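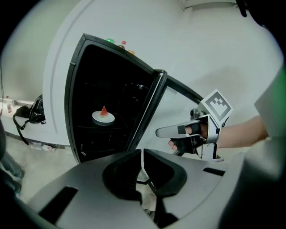

Small fridge frosting at the back wall - thermostat or seal?

Virkwood
Compact fridge, single door, two years old. Ice builds up on the back wall within 6 days of a full defrost. Thermostat is at the middle setting. Thermometer in a glass of water on the center shelf reads 2 C after a night. I think the thermostat is drifting. Can anyone confirm before I order the part?

Tola
Check the gasket first. Close the door on a strip of paper and pull, every few inches around. If it slides out freely at any point, humid air is getting in and you will have frost no matter what the thermostat does.

Figueiredo
Disagree on the order. 2 C at the middle setting is too cold for that class of unit. A leaking gasket normally gives you a warm cabinet and a compressor that runs long. The sensor bulb may have come out of its clip. I had that in February and bending the clip back fixed it.

Tola
A long-running compressor also overcools the back wall. The one reading does not separate the two cases.

Toteo
Uncovered food is the other moisture source. Cut fruit, soup, anything wet.

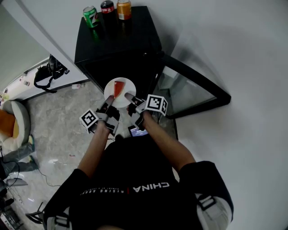 Moisture load depends on exposed surface, so how you store food matters more than how much of it you have. A wide dish gives off more vapor than a deep jar with a lid. Something like the round white plate in my second photo needs a cover if it goes in a small cabinet overnight. An upturned bowl is enough.

Figueiredo
That explains light frost. It does not explain 2 C.

Virkwood
Paper test done. Bottom hinge corner is loose, the rest grips. Bulb is in its clip. Food is mostly covered - leftovers in boxes.

Tola
Then warm that corner with a hair dryer on low, pull the lip out by hand, and keep the door shut for an hour. Repeat the test. New gasket only if it fails again.

Sofia Torres
Moderator note: thread moved from General to Cooling. Virkwood, please add the model number to your first post.

Virkwood
Added. Corner now holds the paper. Defrosted again 23rd May, same setting, will log the temperature for 13 days.

Figueiredo
Log it at the same hour each day. I still expect the thermostat.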